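# 3. Setting up your Jendix Briker label printer

Read this section before you peel anything. The labels are stickier than the manual can convey, and the first thing most new owners label is the back of their own hand.
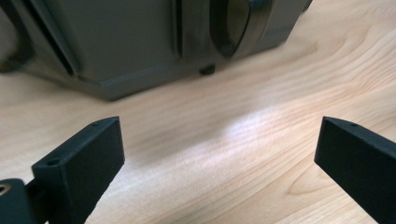
## 3.1 Choosing a spot

1. Pick a flat surface with a socket within reach. The cable is as long as it is, and Jendix does not recommend encouraging it.
2. Leave a hand's width clear in front of the label slot. Labels come out forwards, at a fair pace, and will go behind the toaster if given the chance.
3. Keep the printer out of direct sun. It prints with heat, and so does the sun, only with less regard for your spelling.
4. Keep it away from kettles, humidifiers and the sort of houseplant that gets misted.

**Note:** Don't stand the printer on top of a fridge or washing machine. It will walk. Our support desk has taken calls in August from people whose printer had walked into a sink, and the warranty has a short paragraph on sinks.

## 3.2 Loading the roll

You will need one roll of Skostitz paper labels (the starter roll is in the small bag taped inside the lid, which you may already have thrown away with the cardboard).

1. Switch the printer off.
2. Press the two grey tabs and lift the lid until it clicks. If it doesn't click, lift it again with more conviction.
3. Drop the roll in with the loose end coming off the top, pointing towards you.
4. Slide the roll guides in until they touch the roll. They should touch it the way you would touch a stranger's coat.
5. Pull the loose end out past the cutter.
6. Close the lid by pressing both corners at once. Pressing one corner closes one corner.
7. Switch on. The printer feeds one blank label and stops.

**If it feeds blank labels and does not stop,** the roll is in upside down. Switch off and go back to step 3. Keep the blank labels; they are perfectly good for writing on with a pen, a method some customers end up preferring.

**Caution:** The cutter is sharp. It was designed to be sharp. Please don't test it with a thumb.

## 3.3 Connecting to your computer or phone

By cable:

1. Plug the square end into the back of the printer and the flat end into the computer. The flat end will go in on the second or third try.
2. Wait for the light to turn green.
3. Open the Bashir label program and choose **Briker** from the list. Ignore "Briker (copy)". We don't know where it comes from either.

Without a cable:

1. Hold the feed button for 3 seconds, until the light flashes blue.
2. Open the Bashir program on your phone and tap **Find my printer**.
3. Tap the printer's name. If you live in a block of flats, check that it is your printer. Otherwise someone upstairs is about to receive a label saying LENTILS.

A blue light that keeps flashing means the phone and the printer have met but not got on. Turn both off, wait a bit, and turn the printer on first.

## 3.4 Your first label

1. Choose **New**, then **Small**.
2. Type something short. The small label holds 17 characters, including spaces, so "Spare batteries" fits and "Miscellaneous cables" doesn't. Anything longer is shrunk until it does fit, and can then be read by ants.
3. Press **Print** once. The printer thinks before it acts. Pressing again during the thinking gives you another label, and pressing in irritation gives you a strip of them.
4. Tear downwards and to the left.

Stick labels to clean, dry surfaces only. Wipe jars with a cloth and let them dry. Labels stuck to greasy jars come off in the cupboard overnight and attach themselves to the shelf, where they stay for ever.

## 3.5 Darkness and speed

The darkness setting is under **Options > Print**. It arrives on Medium. Light is for people saving something, though thermal labels use no ink and there is nothing to save. Dark is best for freezer labels, which have to be read through frost by somebody in a hurry.

To turn text sideways, use **Rotate**. The dial goes all the way round to 360, a setting that returns the label to exactly where it began. We asked for this to be removed and were told it was a feature.

## 3.6 Looking after the print head

A starter roll holds nearly 1000 small labels. When you change it, clean the print head:

1. Switch off and unplug. Leave the printer until the inside is cool.
2. Open the lid and take out what remains of the roll.
3. Wipe the dark strip under the lid with the cleaning pen, in one direction.
4. Leave the lid open until the strip is dry.
5. Load the new roll as in 3.2.

**Caution:** Don't use kitchen spray, nail varnish remover or breath.

White lines through the text mean the strip wants cleaning. If the lines are still there afterwards, clean it once more, then turn to section 4, which begins with the support number and ends with the address for returns.

*Guide text revised January 1, 2019. Replaces the folded sheet, which could not be refolded.*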